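June 30, 2021 – Hestport path, remote driving, second batch

Goal for the session was 400 clean segments of somebody steering the rover by hand so the Cuvetti policy has something better to copy than my simulator driving. I got 200 before the battery started complaining, and I kept the lot, including the ones where I drove like a shopping cart.

Link held up. Stick deadband is still too wide: you push, nothing, you push a little more, and then you are on your way to the shrubbery. Set it to 51 in the config (was the default, whatever Honkanen thinks a default is) and the small corrections got a lot less theatrical. 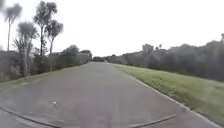 Steering labels are the real problem. On a long straight stretch the stick sits at zero nearly all the time, so the policy learns that the answer to everything is zero. I want recoveries in the set: drift off on purpose, stop, start logging, steer back. The right side is the easy one to do first, with that pale edging strip running all the way down to the bottom corner for the network to hang on to. On the left the pavement just goes soft into the grass, and I expect the labels there to be as vague as the border. Log the two sides under separate tags.

Segment 2038 has a stick reversal in it. Mine. Cut it before training – do not let it become a feature.

To do:
- rebalance, cap the zero-steering segments
- check video/stick timestamps, I suspect a lag
- ask Florevico about a second battery, again
- recoveries, left side, slower than I think I need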